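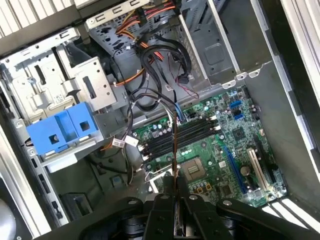 The Tusby Rebuild is an annual student competition in which teams program robot arms to put a desktop computer back together after someone else has taken it apart. It is run by the engineering school of Irnent College and is open to undergraduates, who mostly enter it in their second year, before they know better. The contest grew out of a lab course on manipulation and still shares its benches, its computers and a good part of its frustration with that course. Much of the work is very small in scale. A team may spend an afternoon on the position of a thin copper-brown rod, clamped upright between the fingers of a black gripper with its tip at the upper part of the memory slots, and come away with a single corrected number and a strong dislike of the word "offset." Supporters of the event regard this as its educational content.

Name

The competition is named after the Tusby Building, the former bus depot in which it was first held. The building has since been converted into student housing, and the contest moved across the street, but a proposal to rename it the Irnent Rebuild failed in a vote of past entrants. The winning argument was that the T-shirts had already been printed. Students generally call it "the Rebuild" and call the computer "the patient."

History

The contest was started by Imani Kapoor, then a lecturer in the college's robotics program, who had grown tired of final projects in which an arm stacked foam cubes. Kapoor wrote in the first handbook that she wanted a task "any bored twelve-year-old with a screwdriver could finish before dinner," on the grounds that such tasks are usually beyond a robot. The college had a closet of retired office computers and no plans for them.

The first public round took place on 6 September 2019. Seven teams entered and none completed the build. The winner, a pair of students competing under the name Toneo, had seated one hard drive and dropped the processor somewhere inside the case, where it was later found by shaking. They were awarded first place under a rule allowing the judges to recognize "clear intent." That rule was removed the following year, after every team claimed to have had some.

The second contest was moved to February, partly to keep it clear of the start of the academic year and partly because the heating in the lab is reliable. It has stayed there. A remote edition was tried once, with teams sending code to a bench they could not see except through cameras. Results were slightly better than usual, a finding that has been discussed at length by faculty and ignored by students, who prefer to stand next to the thing and sigh at it.

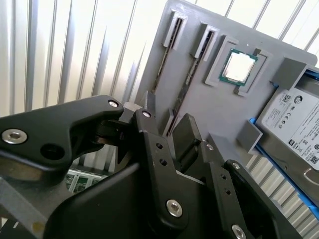
Attendance rose after the rules were changed to let spectators stand closer. At the most recent contest for which figures were kept, 128 people signed in, although the sign-in sheet was next to the free pizza and the organizers treat the number with care.

Format

Teams have three to five members and receive the task in the autumn. Each gets a weekly booking on a shared bench and a reference computer of the same general type as the contest one. Similarity is not guaranteed. The handbook notes that "your computer may differ from the computer," a sentence that has been quoted in many project reports.

On the day, a team has 30 minutes to move a set of parts from a holding fixture into an open tower lying on its side. The usual parts are a processor, a hard drive in its plastic caddy, one or more memory modules and an expansion card. The order is left to the team. Most begin with the hard drive, which is large, slides into place along a guide and is forgiving of error. The processor is generally left until the team feels confident or has run out of other things to do.

Human contact with the computer is allowed once per run, in what the rules call an intervention and the students call "the hand of God." It costs points. The list of things that count as an intervention has grown each year and now includes nudging the bench, leaning on the bench, and blowing.

There is no requirement that the computer switch on afterward. One was added for a single season and dropped when it emerged that several of the computers had not switched on beforehand.

Equipment

The contest bench is a table of silver aluminum profiles on which the tower and the fixture are placed. More than one arm can work at it, and teams may use a second arm for holding or for viewing. In practice the second arm's main contribution is to be in the way of the first. A section of the handbook entitled "Two arms" consists mostly of a drawing of where they can hit each other.

The parts fixture is printed in gray plastic and has a pocket or slot for each component. The standard version is known as the Ngô tray, after the student team that drew it up, and replaced an earlier arrangement in which parts sat on a folded towel. The towel is said to have produced more interesting research. With the tray, the starting position of each part is known to within a small distance, and teams have had to find other explanations for missing it.

Grippers are of the two-finger type and are supplied by the college. Teams may print their own fingertips, and nearly all do, usually several times. A shelf in the lab holds discarded designs going back to the first year. They are arranged by year and not by quality, which would be difficult to tell by looking.

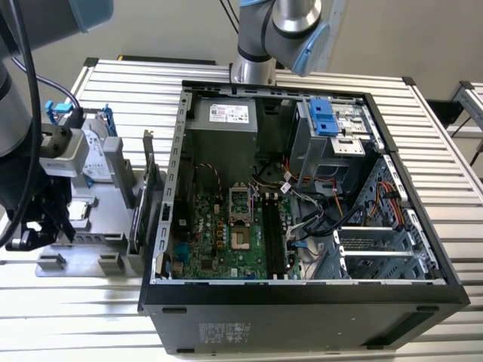

Camera placement is free, within the limits of the cable. Teams tend to combine a fixed camera that sees the whole bench with a small one near the gripper that sees very little, but at close range. Arguments about which of the two to believe take up a large share of practice time. Several teams have solved the problem by averaging them, and have then placed a drive neatly in the wrong spot.

Loose cables inside the tower are considered part of the task. Kapoor's original rules required them to be left "as found," and the organizers have resisted all requests to tie them back. The cables have no score attached to them and appear on no parts list, yet they are mentioned in more post-run reports than any other item. One team modeled them as a soft obstacle. Another modeled them as a hard obstacle, which the arm then refused to enter, so that it spent its run hovering over the case in what a judge recorded as "a respectful manner."

Scoring

Points are given for each part lifted cleanly, carried without a drop, and seated. A part that is in the right place but not fully seated earns half, and whether a memory module is fully seated is settled by a judge pressing on it and listening for a click. If there is a click, it was not. The procedure has been criticized for being correct.

Penalties apply to dropped parts, to interventions, and to any contact between the gripper and the processor socket that the judges describe as audible. The socket contacts are fine and easily bent, and the contest keeps spare boards for this reason. The supply of spares is listed in the handbook under "Consumables."

The highest score so far recorded is 27, achieved by a team that skipped the processor altogether and did everything else with great calm. The approach was widely copied the following February, and the rules were amended the month after to make the processor worth more. Scores have not reached that level again.

Ties are broken by the written report. Teams are asked to describe what their robot did and why, and marks are deducted if the two accounts do not match.

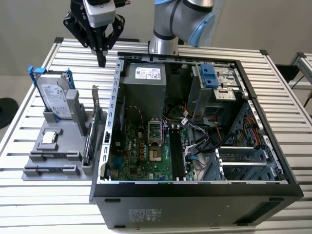
An open tower on the contest bench, with the hard drive, expansion card and processor in the gray fixture to its left.

Place in the curriculum

Students on the manipulation course may submit their contest entry as a final project, provided that it includes an analysis of failures. This has never been a difficult requirement to meet. The best-known report, still handed out in the first week, devotes one page to the method and eleven to a single dropped expansion card, which the authors follow from the fixture to the floor with force readings at each stage.

Grades do not depend on placing in the contest. A few students have complained about this after winning, and a larger number have been relieved.

Graduates of the Rebuild have gone on to work in automation, repair and recycling. The last of these is sometimes cited as the practical case for the whole exercise, as old computers contain parts worth recovering and taking them out by hand is slow. Teams have pointed out that the contest tests only the putting in. A disassembly class was announced for a future edition, and practice runs have been held, during which the arms removed parts at a very encouraging rate and with little regard for the screws.

Criticism

The main objection to the Rebuild is that it rewards patience with one particular pile of hardware over general skill. A team that has spent a winter on the same board will do well on that board. Kapoor responded to this in the third handbook by announcing that the computer would be turned end for end at a time of the judges' choosing. The change was carried out once. All entries failed within the first minute, one of them by placing a hard drive with excellent accuracy onto the bare bench, and the computer was turned back for the afternoon.

A second complaint, from the residents of the Tusby Building, is that they still get the contest's mail.

See also

Manipulation course, Irnent College
Ngô tray
Peg-in-hole problem
Robot calibration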